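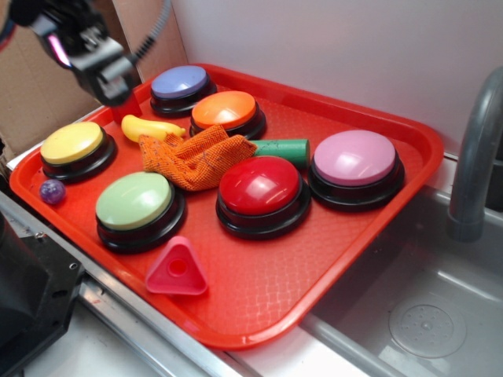
Push buttons and toy banana on the tray

Ticket 891: Hodik, reel 2, CG character jumps when the shot is relinked
Opened by: Helju Uibo, editorial
Assigned to: Silvan Prantl
Opened: 8 August 2022
Status: Resolved

Helju Uibo
When I relink the forest chase in reel 2 to the new renders, the creature pops forward partway through the shot. The live-action plate plays fine. The old renders also play fine in the same timeline. I tried it on both edit machines and cleared the render cache on each. Same result. The director sees this reel on Thursday's cut list as "final pending CG" so I need either a fix or permission to put the old version back.

Silvan Prantl
Which shot number, and which version of the render are you pointing at?

Helju Uibo
Shot 961, the newest version in the Prirkberg delivery folder. The jump is always in the same place.

Silvan Prantl
Opened it here and I get the same thing. The file count in the folder matches the delivery sheet, so nothing is missing at the end. I'm going through the numbering now.
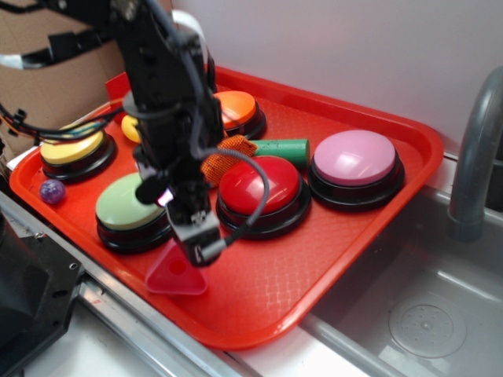
The numbering is where it goes wrong. The old renders start at the head of the handles. The new ones start at the first frame of the cut, then the handle frames have been added on after the last frame with new numbers. The edit software reads them in number order and assumes the handles come first. That explains why the shot looks right in the review player, which ignores handles.

Helju Uibo
So the pictures are good and only the names are bad?

Silvan Prantl
I think so. I renamed a copy by hand and it played through without the jump. Please don't use my copy in the cut. It lost its timecode. I've asked Prirkberg to send it again.

Edgars Juška (Prirkberg)
Confirmed on our side. The export preset was changed in August when we moved Hodik to the new farm. It affects 31 shots, almost all of them in reel 2. We are exporting all of them again with the old preset and will raise the version number, so please leave the current ones offline.

Merike Baranauskienė
Please send the shot list to sound as well. Desmond Kasprzak has been placing footsteps against the bad version of 961 and will have to check his sync.

Edgars Juška
List sent to both of you.

Helju Uibo
New version of 961 is in and plays clean from head to tail. I relinked the rest and watched the reel through. No jumps. Desmond moved his footsteps back and is happy with them. OK to close.

Silvan Prantl
Closing. The preset is locked now. If a shot in another reel does this, open a new ticket and put the version number in the title.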